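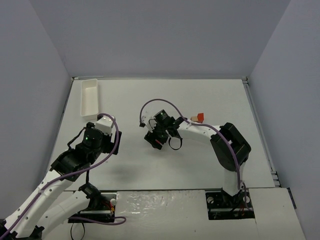 Do small sorting bins really keep toy blocks tidy, or is it just more plastic?

Posted in Home & Storage, September 2022

My sister-in-law swears by giving every type of toy its own shallow bin. I'm not convinced. We have a tub of loose coloured blocks, mostly small ones, and at pack-up time they go in one big heap and the lid goes on. It takes two minutes. She reckons if I bought a set of off-white rectangular trays (the Vundine ones, on special at the moment) the kids would put things back by colour and I'd never step on one again. I have heard this sort of promise before, usually from whoever is selling the trays. Has anyone kept it going past the first week?

Iltau

nnaji_shed
We did it, and the answer is sort of. Sorting by colour lasted until the school holidays. What did stick was having one open tray on the table while they play. A lid is a barrier when you're four. With a tray sitting right there the blocks go in, or near enough to in.

Things I'd look at before spending anything:

Rounded corners inside. Square corners collect crumbs and you end up going at them with a butter knife.

A raised rim you can get your fingers under. Flat-sided trays are a pain to lift when full.

Pale colour. I was sceptical of this one too, but a red block shows up in a white tray and a plain timber one shows up well enough. On a white table anything bright is easy to spot as well, so the strays get found before bedtime.

I wouldn't buy the set. Buy one, see if it gets used for a fortnight, then decide. An old baking dish does the same job if you can stand the noise.

Nivbridge
dont bother. we had 7 trays and they all ended up holding textas and dead batteries. big tub with a lid, done

vundine_no_relation
No connection to the brand, I had this username first.

I'd question the colour sorting more than the tray. Who is it for? My kids never once went looking for "a red one", they wanted a long one or a flat one. If you must sort, do it by size, and only the really little pieces, as those are the ones that end up in the vacuum. Everything else can live in the heap.

Also measure your shelf first. The trays we bought in August looked small in the shop and then stuck out past the edge of the shelf at home, so they got knocked off every time someone walked by - back to the shop they went. The refund took longer than any tidying they ever saved us.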